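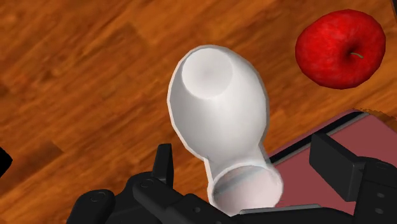

One reader of our last page wanted to know why anyone would gather examples by hand when a simulator can spit out grasps all night without a person in the room. She had run scripted grasps herself, she said, thousands of them, and the policy she got at the end could pick things up fine as long as they were sitting the way her script liked them.

We've had that same experience, and it's how the Clavgate gallery got started!

Clavgate: gathering examples on the simulated tabletop

Gallery page, updated 14/12/2021

Welcome back. Clavgate is our collection of grasping demonstrations, all recorded in simulation, with a person steering the arm through a hand controller at our desks in Kokthorpe. Every demonstration is saved as camera views, joint positions and gripper commands, and the learning system gets all of it. The set stands at 263 finished demonstrations today. We want 2,000 before we call it version one, so there is a lot of steering ahead, and I can't wait.

Caption for the picture at the top: Gripper fingers open on either side of the white two-lobed shape, with clear space between it and each finger. Red apple up on the right, stem and all.

I love views like this one. So much of what a learner has to work out is in the last bit of the approach, when the fingers have to come down around something and leave everything next to it alone. The maroon object is lying right under one finger here, and that kind of crowding is what our scripted grasps never handled well. A person will come in a little sideways, or turn the wrist, or back off and try again, and all of that goes into the recording. We keep the second tries. We keep the hesitations too, up to 10 seconds, and past that we trim.

About the shapes

The object library has 66 models in it at the moment. Fruit is well covered (everybody models fruit), and so are boxes and books. What we're short of is odd outlines: things with a waist, things with two ends of different widths, things where you could reasonably grab in more than one place. The white shape is a good one for that, with its egg-shaped upper part narrowing to a neck. Some of us always go for the neck on a model like that and some of us go for the big end, and the system should see both.

A few of the models are coarse. You can see the straight facets along the outline of the white one if you look closely. We've gone back and forth on smoothing them. For now they stay, partly for speed and partly because the contact solver, which we call Bellini, behaves better on simple shells. If you have tried training on coarse shells and testing on fine ones, please write to us — we would really like to compare notes.

About the table

The wood is a texture, and we swap it between sessions. Warm orange-brown is the favorite around the desks, mostly because red things look so good on it. There are darker and plainer ones in the rotation as well. In February we plan to add cloth and scratched metal, and after that the lighting gets its turn. Right now the lights are too kind to us.

Dark fingers over dark objects are still a headache. The gripper model is mostly charcoal black, and when a black edge or stripe passes underneath, our segmentation masks get ragged. Umell, the little labeling tool we built for cleaning them up, has a brush mode now that makes the job much less painful. It used to be the slowest part of the whole week.

How a session goes

The simulator drops a handful of models onto the table and lets them settle. The operator gets one target, spoken over the headset, and steers. When the target is lifted and held, the recording closes and the next layout loads. Failed lifts get a tag and go in a folder of their own. They aren't in the total above, but they are being kept, and we have some fun ideas for them.

The camera rides low on the wrist, so the linkages fill a good part of the lower view. New operators find that strange for the first few layouts and then start using the joints as a ruler. It's lovely to watch it click.

Reader mail is very welcome, especially from anyone collecting on a real table. To the reader who asked about scripts: yes, we do still run them, overnight, as filler for the easy layouts. The crowded ones we steer ourselves.

Next update when the new models are in. There's a teapot coming.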